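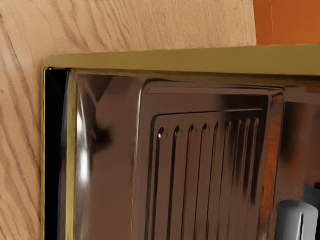

Our project looked at how people in shared student houses use water in the kitchen, and whether a simple change in habit could bring the amount down. We picked the kitchen because showers had already been covered by last year's group. Most of the sinks in our houses were stainless steel, but the layout was the usual one everywhere: a basin with a ribbed drainboard next to it, set into a worktop. A ribbed drainboard like the one the brown metallic fixture shown seems to have, with wood-grain surface beside it, lets rinsed plates stand and drip, so a house with one has less reason to leave things in the basin under a running tap. We wanted to know if people used it that way.

Method

The group was Yuk-lan Shih, Annapurna Naidu, Man-lok Chien and Noman Dogar. Five houses on Timlow Road agreed to take part, with 18 residents between them. Each house kept a paper diary by the sink for two weeks in July. In the first week people washed up as they normally would. In the second they used a bowl for washing and a second bowl for rinsing, and the tap was only turned on to fill them. Meter readings were taken at nine in the evening, after the main meal. Washing machines and showers were noted in the diary with a start time so that we could subtract them.

Annapurna wrote the spreadsheet. Man-lok and Noman did the readings, and Yuk-lan did the interviews at the end.

Results

Kitchen use across all the houses in the first week came to 3,565 litres. In the second week it fell in four houses and went up slightly in the fifth, where relatives were staying from the Sunday onwards. We left that house in the totals but marked it in the table.

The diaries had 47 entries that we could not use, mostly because the time was missing. Handwriting was also a problem in one house – we should have printed tick boxes.

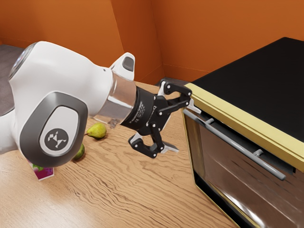

Figure 2. Worktop with a countertop oven and small pieces of produce.

Cooking made more difference than we expected. Residents who cooked from fresh vegetables used the tap in short bursts while preparing food, and the two-bowl rule did nothing for this. Those who mainly heated ready meals had little to wash in either week. In the interviews, people said the second bowl took up too much room, and three said they had gone back to the tap by the Friday.

Limits and further work

Two weeks is short, and our subtraction for showers relied on an average flow that we measured in one house only. Shu-fen Lau, our supervisor, suggested fitting a small flow meter to the kitchen tap itself. We priced one but it was over our budget. A follow-up group could borrow one from the Lirivgate workshop and run the same diary in term time, when the houses are full.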